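Torside league notes — June

Quick one this month, patch landed the night before I had to send this so forgive the mess. 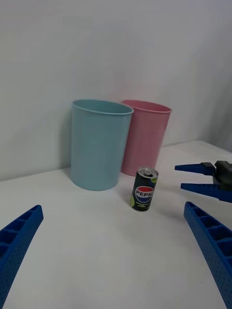 Big change first. Harbor tiles no longer stack with the Kwok trade bonus. So the old opener (two harbors, rush Kwok, sit on gold till turn 60) is dead. Drita Leka tried it anyway in the Tillia map game and was broke by turn 14. She's moved to river starts now and doing fine.

Scores. Wim Verstraete won the long game with 804, mostly off wonders. Consolacion Tan second, she lost her capitol to barbarians at turn 162 and still nearly caught him. Osian Pumphrey resigned early, again, wants it noted his connection dropped.

Next game is Matthorpe, small map, six players. Turn cap is 186. Raging barbarians off — we voted. Tech trading stays on, alliances locked once you sign, so read what your signing. Save files go to Gearóid Flanagan by 9 pm, not to me, I keep losing them.

Mods: turn off the extended leaders pack before you join or the lobby will kick you. The map pins one is ok. Not sure on the new UI one, somebody test it please.

Still need one more player for Matthorpe. Beginners fine. Turns are two minutes early on, four after the first war.

More when the save is up.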